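So, jetzt mal ein längerer Thread, weil mich gerade so viele danach fragen: Ich probiere seit 32 Tagen das Greifer-Kit von Basurik aus und bin ziemlich begeistert. Handgeführt, drei Griffflächen, Aufnahme läuft direkt mit. Los geht's. 1/12

Erstmal, was man bekommt: den Handgreifer, einen Satz Ersatzpads, ein Ladekabel (leider kurz!), ein dünnes Heft und den Zugang zur Software, die Shokri heißt. Aufgebaut war das bei mir in 51 Minuten, und davon ging ein guter Teil dafür drauf, den kleinen Inbus wiederzufinden. 2/12

Man nimmt das Ding in die Hand, greift damit ganz normal Sachen, und Shokri macht daraus Trainingsdaten für den Arm. Kein Teachpanel, kein Wegpunkte-Tippen. Wer mal einen Nachmittag lang Wegpunkte getippt hat, weiß, warum ich hier so strahle. 3/12

Mein Testfall sind Kleiderbügel. Klingt banal, ist aber richtig fies: flach, lang, liegen gern übereinander, und der Haken dreht sich immer dahin, wo man ihn nicht haben will. Jonatan Moen hatte mir davon abgeraten. Ich hab's natürlich trotzdem gemacht. 4/12
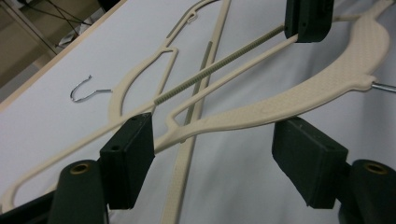

Braucht man für die Aufnahmen einen Roboterarm auf dem Tisch? Für die Aufnahmen reicht der Handgreifer allein, der Arm kommt erst beim Abspielen ins Spiel. Ich habe die ersten Tage komplett ohne gearbeitet. 5/12

Was mir richtig gut gefällt: die Pads. Die geben ein klein wenig nach, und man merkt in der Hand sofort, ob man sauber sitzt oder nur an der Kante hängt. Bei meinem alten Zweifinger-Greifer war das reines Raten. Pads wechseln geht mit zwei Schrauben, das kriegt man auch zwischendurch hin. 6/12

Zahlen, weil Arvid Rustad sonst wieder nachfragt 😄 Ich habe 152 Griffe aufgenommen, davon waren nach dem Aussortieren fast 80 richtig brauchbar. Die meisten Ausfälle gehen auf mich: zu schnell weggezogen oder mit dem Ärmel vor der Linse. Seit ich bewusst langsamer arbeite, ist es viel besser geworden. 7/12

Zwei Bügel übereinander sind immer noch die Königsdisziplin. Der Trick, der bei mir am meisten gebracht hat: schräg von der Seite anfahren, den oberen am Arm fassen und erst dann anheben. Von oben nimmt man gern beide mit. Den Tipp habe ich von Vilgot Haugland, der das Kit bei Pellirport für Kleinteile benutzt. 8/12

Was mich stört: Die Software exportiert nur ganze Sitzungen. Wenn ich einen einzelnen Griff rauswerfen will, muss ich ihn vorher markieren, und die Markierung ist in einem Untermenü versteckt, das ich die ersten Tage schlicht nicht gefunden habe. Und das Ladekabel, das habe ich schon erwähnt, aber wirklich – es ist sehr kurz. 9/12

Auch gut zu wissen: Das Gewicht merkt man. Nach einer halben Stunde am Stück wird das Handgelenk müde. Ich mache jetzt kurze Blöcke und dazwischen Kaffee, das hebt auch die Laune. Für Leute mit kleinen Händen soll es einen schmaleren Griff geben, den habe ich aber nicht getestet. 10/12

Support habe ich einmal gebraucht, am 19. Juni, weil die Kalibrierung sich verschluckt hatte. Roald Sæther hat noch am selben Nachmittag geantwortet und mir eine Datei geschickt, danach lief es wieder. Super freundlich, kein Formular-Pingpong. 11/12

Als Nächstes kommen gefaltete Tücher dran, davor habe ich ehrlich Respekt. Wer das Kit auch hat: Schreibt mir gern, welche Pads ihr für Stoff nehmt! Und falls jemand ein längeres Kabel kennt, das in die Buchse passt, her damit. 12/12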